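Budget week, so this is going to be messy

Spent the morning on the equipment plan for next year and my tea went cold twice. Writing it down here before I forget why I picked what I picked.

Where we are. One two-arm cell running, parts mostly from Nornum, the rail and brackets ordered separately. It works fine. The question is whether to build a second one the same or wait and buy the ready-made bench from Walluten. Their quote came in at 2,227 per arm, before shipping, before grippers. Grippers are extra! I had to read the line three times.

So, building again. The arms themselves are not what kills you. It's everything else. Last time I wrote down "misc" and put 300 next to it, and misc ate that in the first order. Misc was brackets, power supplies, spare wrist motors, the good crimping tool, T-nuts in the wrong size and then T-nuts in the right size. This time misc gets broken out line by line and I'm not allowed to use the word.

Rough list so far:
Arms, two
Spare motors, at least two for the wrist, those go first
Grippers plus a spare set of fingers
Rail, longer than I think I need
Enclosure panels, same matte finish as before, shiny ones gave us glare on everything
Power supply, one per arm, no sharing
Cables. More cables

Lead times are the other thing. Mesia says 18 working days on the motors, and I've learned to add a week to that in my head. Panels are quick, 5 days if they have the color. If the order isn't in by April we're building it over the summer, when the room is an oven and half the suppliers are closed. So April it is, or teh end of March if I can get a signature.

Also the props. Never once had a budget line for props and every job needs them. For the plug and cable work that means adapters, power strips, cords in different colors, and you want doubles of everything. Plugs are cheap. Buying them one at a time at the hardware store on Pawłowska because something is missing at 4 pm, not cheap, mostly in my time. 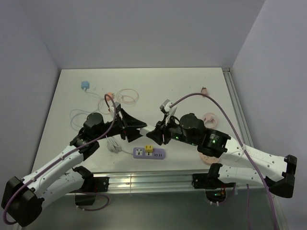

and cords take up way more storage than you'd expect, so a shelf goes on the list too, plus bins with lids. The bins are probaly the best value on the whole sheet.

Where I've landed for now — second cell, same design, same arms, so the spares fit both. Walluten can quote me again next year. I do like their bench, the cable routing is much neater than ours and somebody clearly thought about where the emergency stop goes. But two different arms means two sets of spares and two sets of setup notes, and I barely keep up with one.

Still open: whether to get the longer warranty. Whether the floor outlet can take both cells running together, need to ask before I order anything. And the shelf, wall or freestanding.

Sending the sheet off tonight. More when I hear back.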